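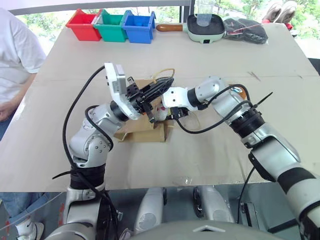

Two robot arms over a flattened cardboard box on a beige table.

Uddale Drop-Weight Stringer: a season of home stringing

I play league tennis twice a week from spring into the fall and break strings more often than I'd like. The shop near me closed its stringing counter last year, and the next closest one keeps a racket for days. So I bought the Uddale, a tabletop drop-weight machine, and have used it for everything since. I paid full price for it.

Setup

The base comes in one piece and the tension arm bolts on with the supplied hex key. Clamps, an awl, pliers and a small level are included. The instructions are short and the drawings are small, and step four shows the arm facing the wrong way. I put it on backward, took it off and turned it around. The machine weighs 15 pounds without the sliding weight and does not move around on my workbench.

Mounting

This is a two-point mount, so the frame is held at the head and the throat. It's simple and it fits everything I've tried, including my daughter's junior racket and an old midsize. You do need to check that both ends are snug before you pull the first main. A six-point machine gives the hoop more support and I would want one if I were stringing for other people. For my own rackets at moderate tension I haven't had a problem.

Pulling tension

You slide the weight along the bar to the number you want, grip the string, and let the arm down. The bar should settle close to level. If it doesn't, you lift it, ratchet the gripper and try again. Getting this right was the slowest part of learning. My first racket took two evenings. I now finish one in 72 minutes, which a shop stringer would laugh at, but I can do it during a ball game on TV.

The markings on the bar are painted and easy to read. I checked them against a Vahidi spring gauge and the machine pulled 2 pounds light all along the scale. I just set it higher. I wrote to Uddale about it and have had no answer.

Clamps

The weak spot. The flying clamps are fine with polyester and not good with multifilament. On soft string they slip unless you tighten them enough to leave a mark. My doubles partner, Azadeh Nikzad, uses natural gut in the mains, and I wouldn't put hers in these clamps. I replaced mine with a pair from Provton for $81 and the slipping stopped. That is a lot to add to a budget machine — count it in the price if you play with anything soft.

How the rackets play

Close to shop quality with poly. The string bed feels even and my crosses have gotten straighter with practice. I asked Usa Kaewmanee, who coaches our Tuesday clinic, to hit with two of my frames, one strung by me and one by her usual stringer. She picked out mine because it was a little softer in the upper hoop. She said she'd play a match with either one.

Omance makes a similar machine with fixed clamps for a good deal more money. I tried one at a friend's house. It is quicker to use and the turntable spins more smoothly, and the tool tray is bigger.

Good: sturdy base, readable scale, fits any frame I own
Bad: flying clamps, poor instructions, tension reads high, no reply from support

Recommended for a player who uses poly and strings for one household. If you string for a team, look at something with fixed clamps. Mine had its gripper plates cleaned in September and they still hold well.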